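Eridico opens its supper kitchen in Bindon with a menu built on leftovers, long tables and very little fuss

For release: December

Bindon is to get a new place to eat this winter, and it is one that a good many people in the town have already had a hand in. Eridico, the small catering company best known locally for its soup van and its wedding lunches, will open a permanent supper kitchen in the old seed merchant's on Plarport Road, serving one set meal each evening from half past five until the pots are empty. There will be no bookings, no dress code and no separate menu for children, who will be offered the same food as everyone else in whatever amount they think they can manage.

The idea has been a long time coming. Eridico began with a borrowed stove and a weekly lunch at the market hall, and people kept asking, in the kindest possible way, why they could only have the barley and leek stew once a week and why they had to eat it standing up. We had no good answer to that. We looked at a shop that was too small, a barn that was much too cold and a former bank with a lovely ceiling and no drains to speak of, and then the seed merchant's came up. It has big windows, a level floor and a back door wide enough for a sack barrow, and we knew before we had got as far as the yard.

The dining room will seat 40 at long shared tables, with a few smaller ones by the windows for anybody who has had the sort of day that calls for a bit of quiet. The kitchen is open along one side, so you can see your supper being made and the cooks can see whether you are enjoying it.
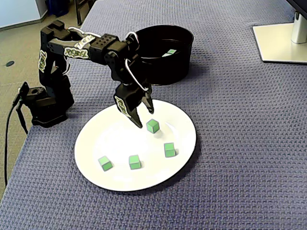
Supper at Eridico will be one main dish, one vegetable dish, bread and something sweet, and the menu will go up on the door each day at noon. We have spent much of the autumn cooking our way through what the farms on this side of the valley can promise us in the cold months, and it is a longer list than we feared: roots of every sort, three kinds of cabbage, dried beans, apples that have been kept well and a great deal of squash. All of it will come to the table on plain round white plates like the one in the photograph, as we find that a beetroot and bean stew looks its best on white and that most people would like to see what they are eating. Seconds are included in the price. So is tap water, and so is a pot of tea at the end for those who want one, though we do ask that you pour for your neighbour if you are nearest the pot.

Anyone who has eaten with us before will know we can't bear to see food thrown away, and the new kitchen gives us the room to be properly stubborn about it. Yesterday's bread becomes today's dumplings or the crust on a bake. Vegetable trimmings go into the stockpot first and the compost second. Whey from the soft cheese goes into the bread dough, where it makes a really lovely loaf, a little sour and good for toast the next morning. During our last season at the market hall we served 1,079 suppers and sent home, by our own reckoning, less than one small bin of scraps a week, and we should like to do better now that we have a proper larder and don't have to pack everything back into the van at nine o'clock at night.

We are particularly happy to say that the kitchen will share its first winter with Giáp, the family noodle bar that has cooked in Plarport for years and has been looking for somewhere to serve its broths on this side of the river. Giáp will take over the stoves for one supper in each month, beginning in January, with a pot of beef broth and a pot of mushroom broth that both need the best part of a day on the heat. We have been lucky enough to try them (more than once, and on one occasion for breakfast) and we would gently suggest coming early, with an appetite and perhaps a spare handkerchief if you like your chilli.

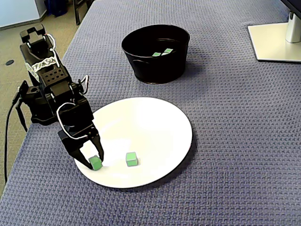

A word about money, as we know that everybody's is stretched. Supper will have a full price, a lower price and a pay-what-you-can price, and you may choose whichever suits you on the night. You won't be asked about it and the plate is the same. The lower prices are paid for partly by our catering work and partly by the Bindon Supper Fund, which 113 households and businesses have now joined, most of them giving the cost of a meal or two each month. We are more grateful than we can easily put into a press release. The fund will pay for some 1,000 suppers in the kitchen's first year, and anyone who would like to add to it can do so at the counter or by dropping an envelope through the door.

The building itself has come up beautifully. The old seed drawers along the back wall have been cleaned and kept, and now hold cutlery, napkins, candles, string and a surprising number of corkscrews. The counter has been moved to make a clear path from the front door to the far tables, the step at the entrance has gone, and there is a roomy accessible toilet where the weighing room used to be. Dogs are welcome at the window tables provided they can be trusted near a ham bone. There is a rail for wet coats next to the stove and a shelf for books, which you may borrow, finish and bring back in your own good time.

During the day the room will be put to use as well. There will be a bread morning each week, when you can bring your own dough and bake it in our oven, and an afternoon table for anybody who wants to learn a bit of plain cooking in company: how to make a stock, how to joint a chicken, how to cook a pan of rice that doesn't stick. We're hoping to add preserving in the summer, once the gooseberries are in, and there has been talk of a cider press, although we shall have to see what the yard will bear.

The kitchen opens in the middle of December with a week of free soup at midday, so that people can come in out of the cold, have a look round and tell us what we have forgotten. Suppers begin the week after. We will close for a short rest over Christmas, when the cooks will be at home being cooked for, and open again in the first days of January with split pea soup, brown bread and a baked apple.

Notes for editors

Eridico is a catering company based in Bindon. It runs a soup van, a market hall lunch and catering for weddings, funerals and parties of most sizes.

Giáp is a family-run noodle bar in Plarport. Its own dining room stays open as usual throughout the winter.

Supper is served from 5.30pm. The menu is posted on the front door at noon each day. Please let the kitchen know about allergies when you arrive, and a cook will come out and talk them through with you.

Members of the press are very welcome to visit before opening. Mornings are best, after the bread has come out at ten, and there will be a slice put by for you. Please ring the bell at the yard door and give us a minute to wash our hands.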